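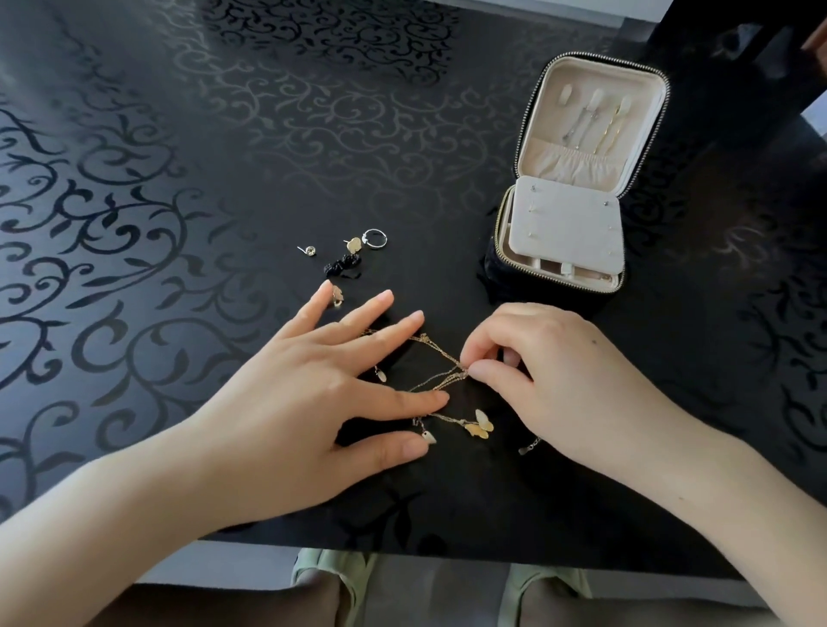

Issue 167

Teaching the hand to wait: Lindsay McPhee on demonstrations for fine manipulation

Lindsay McPhee runs the demonstration program at Bremach, where household tasks are recorded from people and used to train two-armed machines. Her current subject is jewelry: fine gold chain, small charms, stud earrings and the cases they are stored in. We spoke on Monday, September 6, 2021, mostly about knots.

The program works from two sources. In the first, a person does the task with bare hands while a camera records from head height. In the second, an operator drives the arms remotely through Umamance, the in-house control station. McPhee keeps the two sets apart and is particular about what each can supply.

"Bare-hand recordings give you strategy," she says. "Where do you hold, where do you pull, when do you stop and look. Remote recordings give you commands the arm can execute. The person has skin and ten fingers. The arm has a fixed stroke and a force limit. You can't copy one onto the other and expect it to run."

Untangling a necklace shows the difference. A person will often lay one hand flat and work the knot with the thumb and index finger of the other. McPhee calls these the anchor hand and the working hand, and her team labels them separately for every segment. The labels are allowed to swap during a recording.

"The anchor hand looks idle, and early on we labeled it idle," she says. "That was a mistake. It limits how far the rest of the chain can travel. When we trained with it marked as inactive, the policy parked the second arm in the air and the whole necklace followed the first one across the table."

Charms complicate the job. A plain chain will slide through a loop if the loop is opened far enough. A chain with butterflies on it will not, and the person giving the demonstration has to choose between passing the charm through and going around it. Bremach does not script that choice. Demonstrators are told to start with the necklace in whatever state it arrives, to leave other pieces on the table where they are, and to keep their hands in view.

"Scripts made the data worse," McPhee says. "People followed the script and stopped solving the knot. We got clean trajectories for a knot that didn't exist."

The work surface is also left to the demonstrator. Several recordings use glossy or patterned tabletops, and black scrollwork has been a particular problem for the chain segmentation model, which reads a reflection along a curved line as a second chain. McPhee declined to standardize on a matte mat.

"If it only works on our mat, it's a fixture. I would sooner carry the error for a while."

On the remote side, each operator completes 100 practice runs before any recording is kept. The practice object is a length of ball chain, heavier and more forgiving than a necklace. Operators then move to fine chain at reduced speed. The station scales motion down, so that a long movement of the operator's hand produces a short one at the fingertip. Grip force is shown as a bar at the edge of the display.

"They all squeeze too hard," she says. "There's no feel coming back through the controller, so they close until they see the chain stop moving. By then it's kinked. The bar helps some. Practice helps more."

A remote demonstration can take up to 2 hours for a bad knot, and sessions of that length are divided at natural pauses. The pauses themselves are kept. Earlier versions of the pipeline trimmed any stretch without motion, and the resulting policy never stopped to inspect the tangle before pulling again.

Asked about placing the finished piece into a case, McPhee says it is handled as a separate task. Elastic loops and gathered pockets have to be held open by one arm while the other inserts, and the timing has little in common with untangling. Tuhiwai, the group's storage and packing project, will begin recording it in November.

She has no release date for the untangling policy. The next change is to the labels, where a third state will be added for a hand that is touching the chain without moving it.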